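Let the Credits Run 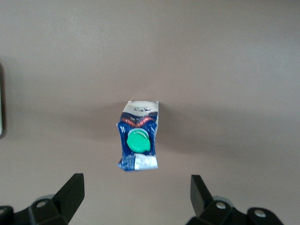 A dented drink carton, seen from above.

I saw a film at the Vodenum in February, the seven o'clock session, and the lights came up before the last shot had finished fading. A woman two rows ahead was still crying. She had to find her bag and her coat in full fluorescent light with strangers climbing past her knees. The cleaners were standing at the door with their bin on wheels.

I don't blame the cleaners. They had another session to get ready for and they were doing what the roster told them to do. My complaint is with whoever wrote the roster.

The Vodenum used to be a single-screen house with 900 seats. It was cut up years ago, and the room I was in holds a small fraction of that. The schedule is tight because small rooms need to turn over often to pay their way. I understand the sums. But a ticket is for the whole film, and the credits are part of it. They have music in them that somebody wrote to be heard there. They tell you who built the sets and who drove the trucks, and a big production can list 1,000 names or more. I don't read them all. I like having the chance to read one or two.

The other thing credits do is give you a few minutes in the dark. A comedy can survive without that. A good drama can't, or at least it loses something. You have been paying close attention to other people's troubles for a couple of hours and you need a moment before you have to think about where you parked. Older films put most of their names at the front and finished on a title card, but the curtain came across slowly and there was usually some music to go out on.

Streaming is worse. On Vekuvia, the picture shrinks to a corner box as soon as the first name appears, and the rest of the screen fills with a trailer for something else. You get a countdown. If you can't find the remote in the cushions, a different program starts. I watched a quiet film about a ferry town there over the summer, and its last note was still hanging when a car chase started up at twice the volume. There is a setting to turn this off, but it sits four menus down and it went back to the default after an update.

People say most viewers leave anyway. Plenty do, and they should be free to. I've left early myself when the film was bad or the last bus was due. Leaving is easy in the dark, with the little lights along the aisle. Staying is hard once the lights are up and someone is sweeping beside your shoes.

The Bùi, across the river, does it properly. The lights stay down until the last logo has gone, then come up halfway. Their sessions are spaced a bit wider, and the tickets cost a little more. I go there when I can, though the seats are harder and the parking is awful.

I would like the Vodenum to try the same thing for its evening sessions only. Leave the matinees as they are. Add a few minutes to the gap and bring the lights up when the film is over. As for Vekuvia, it could put the setting on the front page and leave it where I set it.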